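Equipment budgeting for hand-held gripper programs

Equipment budgeting for hand-held gripper programs is the planning of purchases, spares and running costs for work in which people operate grippers by hand to record handling tasks. It differs from robot cell budgeting in that labor, consumables and furnished space usually cost more than the hardware.

A plan is normally built per station. A station includes the grippers, chargers, storage media, a table and a stock of goods to be handled. Packaged food is a common choice, as bags and boxes differ in stiffness and are cheap to replace. 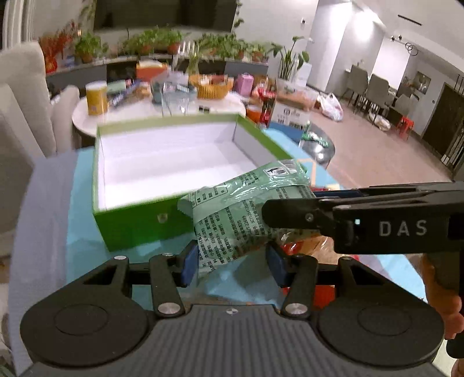 Goledex Reference Pages | Maintained by: Equipment Planning Group, Purkari

Two-handed tasks, in which one gripper holds a bag while a second reaches over it, require grippers to be bought in pairs. Pads and fasteners are listed as wear parts on a separate line. The Brirnell worksheet, drafted by Ermira Gashi and last revised on Friday, March 10, 2023, assumes a service life of 24 months for the gripper body and a pad change after every 60 hours of use.

Goods are budgeted by the month. In the February trial at Purkari, groceries and snack packs came to 2,138 euros, the largest consumable item. Crushed packs were written off at full price. Open boxes used as packing targets were charged to the same line.

Rental of lived-in rooms is entered under space. Damir Kovačević argued for treating it as equipment, on the grounds that furniture and household clutter affect the recordings; the Gruber method keeps the two apart.

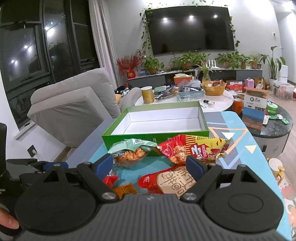 Should spare grippers be bought with the first order?
One spare pair per site is usual when delivery takes around 18 days. Sites with a local repair shop often order pads and screws only.

Insurance, shipping and operator training are outside the station price and are covered under Program overhead.

See also: Wear parts; Station layout; Depreciation of hand tools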